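Brultstead Seed and Grain Trials: where we've got to by July
Report to the Drerkusa small grants panel, from Eusebio Miranda

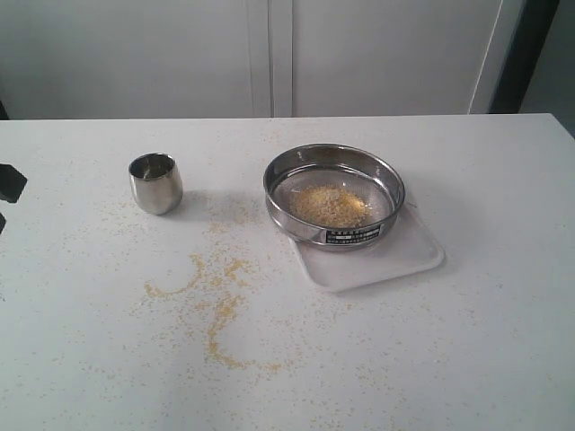
Sieving bench: steel cup, test sieve on its tray, and plenty of yellow granules on the table.

Hello all, and thanks for being so patient with me over the June figures (they're in now, I promise!). The sieving is properly under way and I'm much happier than I was in spring. We've put 264 samples through so far, which leaves us about 40 behind plan, mostly down to the two weeks when we waited for Pennington to send the second batch of meal.

Spillage is still my big grumble. The granules are light and they run everywhere the moment you tip a cup, so we're now weighing what lands on the table and the tray as well as what stays on the mesh. It's slow, but the totals finally add up – hooray! I'd like to try a wide funnel and a tray with a deeper lip, and there's enough left in the consumables line for both.

Money is fine otherwise. We've spent £2,045, nearly all of it on sieves and the balance, and the Stiloveo invoice for calibration should come in next month. I'll send you the receipt when I have it.

Next up is the coarse meal, then the repeats you asked for on batch 2. Could someone let me know whether you still want those in a separate table? I've left a gap for them in the spreadsheet.

Eusebio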